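Cadach Two-Arm Station: Set-up and Operating Guide
Issue: February 2024

Section 6. Recording demonstrations for the colour-matching task

6.1 Purpose

This section sets out the procedure for recording demonstrations of the plate and block task at a Cadach two-arm station. Recordings made under this procedure are stored in the Bitard library and used to train the placement policy. Operators shall have completed Section 4 (Powering up) and Section 5 (Camera alignment) before proceeding.

6.2 Preparing the table

1. Check that the table covering lies flat and that the tape grid is complete. Replace any strip that has lifted. Small marks on the covering may be left as they are.

2. Place the plates inside the reach of both arms. A plate may lie within one square or across a tape line. Vary the position between episodes as directed by the placement sheet.

3. Set out the soft items. The colour of each item must correspond to one of the plates in use.

4. Remove tools, packaging and spare items from the grid. Equipment on the side bench may remain, provided no cable crosses the table edge.

Note: Do not straighten the plates to the grid. The tape is a guide for the operator and is not used for measurement.

6.3 Checking the camera views

5. Open the Pop recorder and select the station profile. The head, side and wrist views shall all be live before recording is enabled.

6. In the head view, confirm that both grippers can be seen at the working height.

7. In the side view, confirm that the tape grid is visible and that the upper arm does not hide the plate in use.

8. In the wrist view, confirm that both fingers appear at the bottom of the picture when the gripper is open.

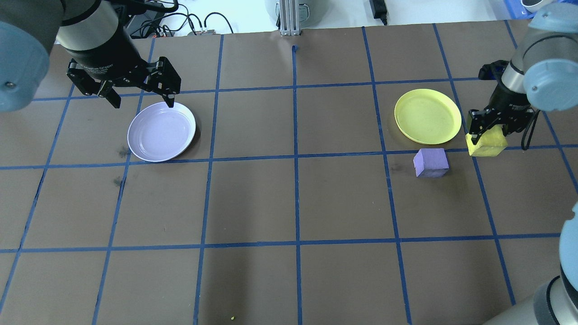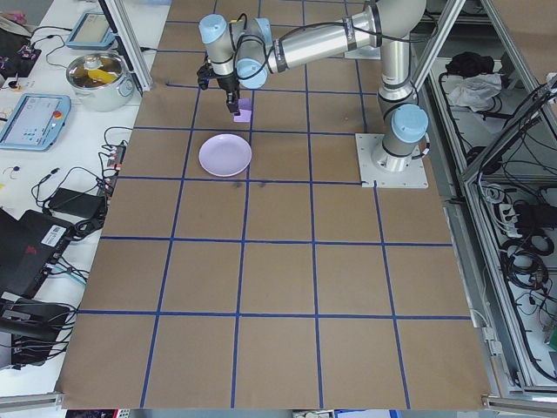
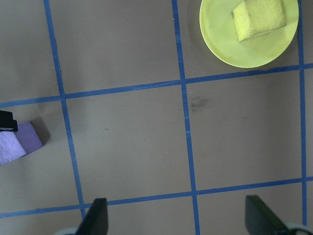 Figure 6-1. Station views, from top: head, side and wrist.

6.4 Recording an episode

9. Bring both arms to the ready position and wait until the recorder shows a steady signal from each.

10. Start the recording. Allow 2 seconds without movement before the first approach.

11. Move one gripper above its item, lower it vertically and close the fingers. Do not press the item into the table.

12. Lift the item clear of the surface, carry it to the plate of the matching colour and release it. The item should rest wholly on the plate.

13. Repeat with the second arm where the placement sheet calls for it. The arms may move at the same time if their paths do not cross.

14. Return both arms to the ready position and stop the recording.

CAUTION: Keep hands outside the frame rails while either arm is enabled. If an item falls out of reach, stop the arms at the pendant before entering the work area.

CAUTION: Check that the gripper cable hangs freely through the full turn of the wrist. A cable caught beneath a plate can pull the plate off the table.

6.5 Accepting or rejecting an episode

15. Play back all views at normal speed. Mark the episode "accept" if every item named on the sheet was placed and no view was lost.

16. Mark the episode "retry" if an item was dropped and picked up again within the same recording. Such episodes are kept in a separate folder and shall not be deleted.

17. Mark the episode "reject" if the operator entered the work area, if a plate left the grid, or if any camera stopped.

Note: A complete set consists of 200 accepted episodes. The reference set supplied by the Firnby site contains 278, including retries, and may be consulted when a marking is in doubt.

6.6 Closing the session

18. Disable both arms and confirm the stopped state on each pendant.

19. Transfer the session folder to the Bitard library and wait for the transfer receipt. Do not switch off the recorder while files are being copied.

20. Enter the session number, the placement sheet used and any change to the table covering or tape in the station log.

For faults reported by the recorder during transfer, see Section 9.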